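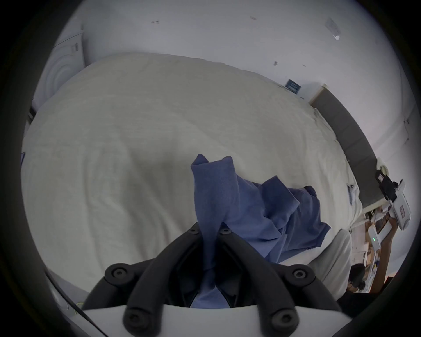 A blue cloth on a bed with a white cover.

Bed-making

Bed-making is the household practice of putting the sheets, covers and pillows of a bed back in order, usually in the morning and usually in the knowledge that they will be out of order again by night. It is among the most widely taught domestic chores and among the most widely skipped. The word covers two different jobs: the daily straightening of bedding already on the mattress, and the less frequent business of stripping the bed and starting over with clean sheets. People who say they make the bed generally mean the first. People who say they hate making the bed generally mean the second.

Terms

A made bed is one whose top layer lies flat and reaches more or less the same distance down each side. What goes on under the top layer is considered private. An unmade bed is any other kind, although many households recognize a middle state in which the comforter has been pulled up over whatever was there, including books, socks and, in some homes, a cat. In the Hodov district this is called a "lid," and opinion is split on whether it counts.

The fitted sheet is the one with elastic at the corners. The flat sheet, or top sheet, has none, and lies between the sleeper and the blanket. The use of a top sheet is a matter of regional habit and strong feeling. Households that have given it up wash the comforter cover more often, or say they do.

History

Where bedding was a sack of straw, making the bed meant shaking the sack, poking the lumps apart and evening out the hollow left by the night before. Sheets, where a family had any, were valuable enough to be listed in wills. The oldest rule on the subject in the Hodov town records dates from 1315 and requires innkeepers to turn the straw between guests. It says nothing about how many guests might share the bed, a point on which innkeepers were left to their own judgment and travelers to their own luck.

Iron and then spring mattresses gave the chore a firm, flat surface to work on, and with it a standard that could be failed. Hospitals and barracks took up tight corners, the first to keep patients in clean and tidy beds and the second to give sergeants something to look at. Both styles came home with the people who had learned them and were passed on to children, who had not enlisted in anything.

The fitted sheet did away with most of the skill. It also brought a new problem, that of folding it, which belongs properly to the article on laundry and has caused more trouble there than it ever saved here.

Method

The usual order is fitted sheet, flat sheet, blanket or comforter, pillows. The fitted sheet goes on by opposite corners: one at the head, then the one diagonally across at the foot, then the other two. Starting with both corners at the head is common and leads to the last corner being dragged on by force while the first one slips off behind the worker's back. Most sheets are longer than they are wide, and a sheet that refuses to reach is usually on sideways. The second attempt is made with more confidence than the evidence supports.

For a hospital corner, the flat sheet is tucked under the foot of the mattress. The hanging side is then lifted about a foot from the end and laid on top of the bed so that it makes a triangle. The part left dangling is tucked in, the triangle is let down, and that is tucked in too. The result looks neat and holds well, and some sleepers kick it loose within minutes because they cannot stand having their feet held.

Duvet covers may be filled by turning the cover inside out, taking hold of its two far corners from within, gripping the corners of the duvet through the cloth and shaking the whole thing right side out. A second method involves rolling the two together like a pastry. A third, climbing inside, is slow but has its followers.

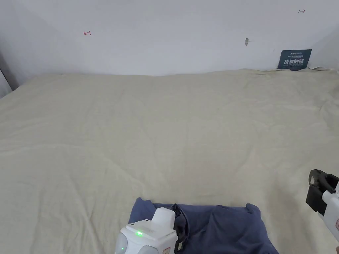 Does a bed have to be made as soon as you get up?
There is no need to hurry. Leaving the covers folded back for a while lets the bedding air out, and the bed can be made any time after that.

Regional customs

In Bolum the covers are folded down in thirds from the head and left that way until noon, at which point the bed is either made or openly given up on. On the Xia coast, where the air is damp, bedding is hung from the windows on any dry morning, and a house with nothing on the sill is assumed to have visitors or something to hide. Ingate is known for its small square pillow, placed in the center of the made bed and never slept on. Its purpose is not recorded. Many Ingate families own several.

Hodov holds a bed-making contest each 4th September in the covered market. Entrants work in teams of 2 or alone, and the two classes are judged separately after years of complaints from the soloists. The last contest drew 670 entries, a good number of them couples, and the judges' notes mention "conversation" as a leading cause of lost time.

Arguments for and against

Supporters hold that a made bed makes a room look tidier, which is true, and that it sets up the rest of the day, which depends a good deal on the day. It also gives a flat place to fold clothes or pack a suitcase. Opponents point out that the bed is going to be slept in again, an argument that could be applied to washing dishes and often is, by the same people.

In shared beds the job traditionally falls to whoever gets up last — a rule that has done more than any alarm clock to get people onto their feet.

See also

Bedspread
Comforter
Laundry
Pillow
Thread count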